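Comparing gripper pads on a two-arm table, quick version

Doing this in a hurry before the arms go back to regular work. You need: two arms, parallel grippers, a table, a few cheap objects. Small block, pencil, something soft in a bag. I had one afternoon in May, so no fancy stuff.

Set the block down between the arms. Open both grippers. Then grip it low, so the top sticks up past the fingertips.

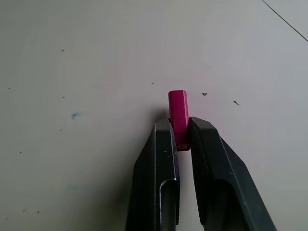
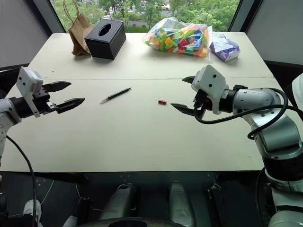
Steps:

1. Zero both grippers. Do it again after lunch, mine drifted.
2. Same close speed left and right. Slow. I use 27 percent.
3. Close, lift, hold, put back. Log a slip if the block turns at all in the fingers.
4. Swap pads. Barua pads first, then the Lostberg ones. Dont mix pads on one gripper.
5. Wipe pads between sets. Dry cloth only.
6. Repeat with the pencil. Approach across it, never along it.

My totals: 1,108 grips, 281 slips, most of them on the pencil with the Barua pads. Lostberg was better on thin things, no real difference on the block. If you only buy one set, get those.

Wrist camera: lock the exposure first. Auto exposure jumps when dark fingers close and you lose teh edges. Took me nearly 3 hours to figure that out.

Bags are a seperate test, doing that next.

Comments (3)

Hawi Wako
What force limit? We run the Lostberg pads at Bendham and they tear if you go high.

ustmont_lab
Step 1, yes. Ours drifts too.

gripnotes
Can you post the log file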